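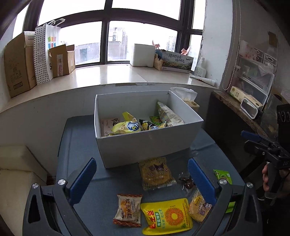
Most equipment budgets for handling cells are written backward. The arm is priced first, to the dollar, and whatever is left is called tooling and commissioning. I have reviewed these plans for Portela and two other packers, and the gap always opens in the same place: the product. A proposal will say "snack items, mixed" and attach a payload figure. Payload is the least of it. A small candy in a clear twisted wrapper, a pouch with a sunflower-like pattern on the front and a package standing upright against the wall of an open box are three separate gripping problems, and a pair of angled fingers has to be able to reach all of them without hitting the box. None of that appears on a purchase order unless somebody puts it there.

My position is that the hand should be budgeted before the arm, and that the line for trial work should be at least as large as the line for the hand. I know how this reads to a finance department. Trial work produces no asset. It can't be depreciated, it can't be resold, and in a bad year it is the first thing to go. In the Portela plan for June 2018 it had been cut to 11 hours, which covers setting up a fixture and taking it down again.

Kamarul Saragih, who wrote that plan, defended the figure on the ground that the supplier had already tested the fingers. The supplier had. The Grutley report lists 138 picks on rigid cartons, all of the same size, presented flat with clear space on every side. It is a fair report and I have no quarrel with it. It describes a different job.

Packs with air in them change shape when squeezed. Clear film gives a vision system reflections where it wants an edge. Low box walls look harmless on a layout drawing until a finger has to go down between the wall and an item leaning on it. The width of the hand matters more here than its force, and width is hardly ever listed as a cost item. If the hand is too wide for the corner, the plant pays for a new finger, a new box, or a person standing at the end of the line to take out what the machine left behind. The third option is the usual one, and it is charged to labor, where the project never has to account for it.

Sulastri Ginting has argued with me that a better arm makes up for a modest hand. She points to Skomton, where a second arm was bought in December and throughput rose. It did rise. The plant also switched to deeper trays and single-layer loading in the same month, and I have not seen figures that separate the two. I would give most of the credit to the trays, which cost less than the cable for the arm.

What I would ask of any plan is modest. List the actual items, by wrapper and shape, with samples in a carton on the desk of whoever signs. State how they arrive: flat, upright, overlapping, against a wall. Price two sets of fingers, with the second left undesigned until the first has been tried. Put spare pads under consumables and assume they will be used. Leave the arm as a range until the trials are finished. Purchasing dislikes a range, and Marisa Costa has told me so more than once, but a firm number for the wrong arm is no easier to live with.

There is one fair objection. On a line running one product, in one carton, for years, my order of work wastes money, and the catalog hand will do. The Skoron plant is like that. They bought the arm first and lost nothing by it. I would still have asked for 100 picks on their own carton before the deposit was paid.

Portela has put the trial line back, though under maintenance, where I expect it will be cut again at the half-year review.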